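Tilell Opens Its Doors for an Afternoon of Hands-On Robotics

Neighbors, students and families get a close look at how everyday chores are taught to machines

MUSSA, October - Tilell, the automation company based on the east side of Mussa, welcomed 1453 visitors to its annual open day this month, the largest turnout since the company started holding the event. Doors opened at 10 a.m., and there was already a friendly line down the front walk by then, with a good many strollers in it and more than one grandparent who had come along to see what a son or granddaughter does all day.

"We love our quiet days in the workshop, but I have to say we love this one more," said Yesenia Yupanqui, general manager of Tilell. "People come in a little shy, and an hour later they are telling us how we ought to be doing it. Some of them are right, too!"

The day was built around 14 stations spread over two floors. Downstairs, guests could watch Uka, the company's two-armed tabletop robot, sort and stack small goods and could put their questions to the people who look after it. Upstairs was given over to teaching, and that is where the crowd tended to settle in and stay. Staff members from the Edby project, Tilell's program for household tasks, worked with a hand-held gripper in each hand, picking up and moving ordinary things from the kitchen and the desk while the motions were recorded for later training.
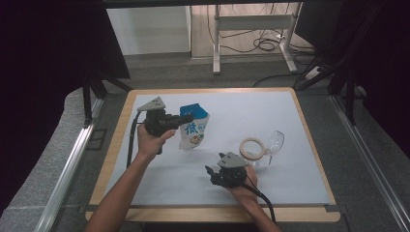
Each turn at the table was kept short, and between turns the team took questions from whoever happened to be standing closest. Seema Upadhyay, who leads the Edby project, spent most of the afternoon there and was still talking happily when the lights were being switched off downstairs.

"Everyone asks why we practice with such plain objects, and I'm always glad they do," Upadhyay said. "Your kitchen is full of plain objects. If we want a robot to be useful in it someday, we have to be patient and show it the same small job many times over, with things sitting in different spots and at different angles. It's slow work, and I find it very restful."

Visitors aged 15 and up could also sign up to try the grippers for themselves at a practice bench next door. Saron Teshome, a high school junior from Mussa, was among the first to have a go.

"It felt like wearing oven mitts at first," Teshome said. "Then I stopped thinking about it so much and it got easier. I'd do it again right now if the line weren't so long."

The company also used the day to introduce its new paid internships, which will bring 19 students into the workshop next summer. Asanka Paul, who will run the program, said applications will open in the spring and that no background in robotics is needed - only curiosity and a willingness to do a thing over. Application forms will be available at Tilell's front desk and through local school counselors.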